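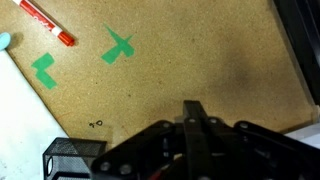 Buy the second gripper before you even think about the second arm, came the reply under my last entry, and put money aside for fingers as well, because fingers are what you'll go through. I've been chewing on that all day. I think it's right, and it has made a mess of my lovely plan.

Wednesday, late evening
Gadisa Wolde

So, the plan as it stood this morning. We have £2,576 left to spend on equipment at Novgate before the books close, and I had more or less given it all away in my head. Most of it was going to Ballard as a deposit on another arm. I've wanted another arm since the first one came out of its crate! Two of them working across the same table, one holding a bowl steady while the other puts something in it, would open up a whole set of jobs we can't touch now. I had even drawn where the second base would bolt on.

Then I sat down with a mug of tea and went through what actually stops us working, week by week, from the old entries. It's never the arm. It has been a cable, twice. It has been the gripper far more often, usually something small like a bolt backing out or a fingertip that has gone smooth. Each time we lose the afternoon, and once we lost most of a week waiting for a part that would have fitted in an envelope. I'd written "should have had a spare" in the margin and then not bought a spare. Good to know past me was paying attention even if he did nothing with it.

I rang Ballard before lunch. They'll hold their price on a complete gripper for 30 days, which takes the panic out of it, and they were happy to talk me through which bolts are worth keeping in a drawer. I also asked about the arm again (couldn't help myself). The deposit stays the same if we come back next year, so waiting costs us nothing but patience.

Leung do the fingertips. Their Femness pads are the soft ones I tried at the open day, and I liked them so much I kept squeezing the sample in my pocket on the train home. They come in packs of three, which is a maddening number for a gripper with pads in pairs. I asked if they'd do a pack of two or four. They would not. I'll order two packs and have done with it.

Afternoon was the cup. I do love the cup. A plain plastic cup is about the cheapest thing in the building and it has told me more about what we need to buy than any brochure. It's thin at the rim, it slides if you nudge it, and it tells on you straight away if you come down a hair too far to one side. If a pad can manage that politely then I'll trust it with the marker and the bowl.
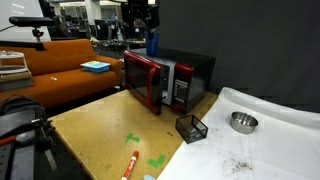
Blue cup on top of the microwave, fingers down at the rim.

I want to write down the microwave business while it's fresh, as it matters for the order. The top of the thing is higher than anything else we pick from, so the gripper comes down at a different height from the one it uses for the table, and I had been assuming we'd need a longer reach sooner or later. Longer reach was one of my big arguments for the pricier arm. But the fingers get to the cup up there perfectly well! So that line comes off the list, and I crossed it out with real pleasure. The door is a separate matter. A curved handle wants a pad with some give in it, so that's one more mark in favour of the soft ones.

The other thing I'd like is a proper work surface. I've grown fond of the green tape, and it does its job, but every time we shift the board the marks have to be checked against the notes, and my notes are not always what they should be. A flat panel with fixed reference marks would be a joy. I looked at what they cost made to order and shut the page again quickly. We could cut one ourselves. Tape stays for now, and I've put a new roll on the list.

A tray for the small objects too. The mesh box is fine for what it is, but I'd like the markers to have a home that isn't wherever they last ended up.

The list as it stands tonight, in the order I'd buy:

Complete spare gripper, Ballard
Femness pads, two packs, Leung
Spare cables, the longer length this time
Bolts and a decent thread locker
Green tape
Tray

The arm isn't on it. I had a small sulk about that over supper and then cheered up completely, because with a spare gripper on the shelf we can swap and carry on, and I'd guess we'll get more done with one arm that's always running than with a pair that take turns being broken. I'll still keep the drawing. The base would go so nicely on that side.

To do tomorrow: ask Ballard for the quote in writing with carriage shown separately, because last time it arrived as a surprise. Measure the cable run again, properly, with the arm stretched out and not folded up. Find out from Leung whether the pads glue on or screw on. I was having such a good time squeezing one that I never looked at the back of it.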